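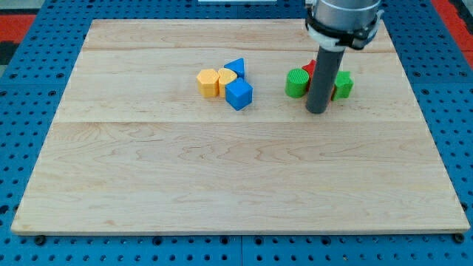 Issue 20, page 3

Setting Up a Block-Pushing Bench, Part 3: Board, Rod and First Moves
by Joyce Biwott

The first two parts covered the arm mount and the controller. At this point you should have an arm that homes cleanly and a stop button within reach of wherever you stand. What remains is the work surface, the pushing rod and a short set of moves to check them with. Allow one evening.

The board

We use a pale wooden board laid flat on the blue perforated table. Bare pegboard is a poor surface for pushing, as small blocks catch on the edges of the holes. A board made of planks is fine if the seams are flush. Run a fingernail across each seam in both directions. If it clicks, sand it with 220 grit on a flat block and check again. Do not wax or oil the surface. Friction will change from week to week and your push distances will change with it.

Stop the board from sliding before you do anything else. Lean on one corner with the heel of your hand and push sideways. If the board shifts at all, every position you teach afterward is worthless.

The rod

A plain rod with a rounded tip is enough for pushing. Ours is dark gray and hangs straight down from a clamp-style mount at the end of the arm.

1. Fit the mount with the arm powered off. Tighten the screws in turn, a little at a time, so the brackets close evenly.
2. Insert the rod and snug the clamp by hand.
3. Hold a small square against the rod from two sides, at right angles to each other. Correct any lean now.
4. Tighten fully and check with the square again. The rod usually moves a little on the last turn.

Setting the height

Jog down slowly over a clear part of the board with a sheet of printer paper under the tip. Stop when the paper drags but still pulls free. Save that height as the zero for the tool, then raise the tip 3 mm and save that as the working height. Repeat near each corner. If the readings differ by more than 1 mm, shim the board. Do not correct for tilt in software until you have tried shims.

The blocks

Plastic shape blocks work well. Mix them: cubes and hexagons push predictably along a flat face, cylinders roll off the tip unless the push goes through the center, and stars and hearts turn as soon as contact is off line. Start each session with two loose groups and leave a gap between them wide enough for the rod and one block.

First moves

Run these at 20 percent speed.

1. Travel between the groups with the rod raised above the tallest block.
2. Lower the rod beside a cube and push it 5 cm along one face.
3. Lower the rod in the middle of a cluster, between a cylinder and a star, and move outward to separate them.

The third move is the one that finds errors. With blocks close on either side, a small offset in the tool setting means the tip lands on top of a block. If this happens, stop the arm, raise it by hand control and go back to step 3 under "The rod" - the cause is nearly always a lean.

Save the finished settings under a new name before raising the speed. Part 4, by Nassoro Lyimo, covers logging the pushes.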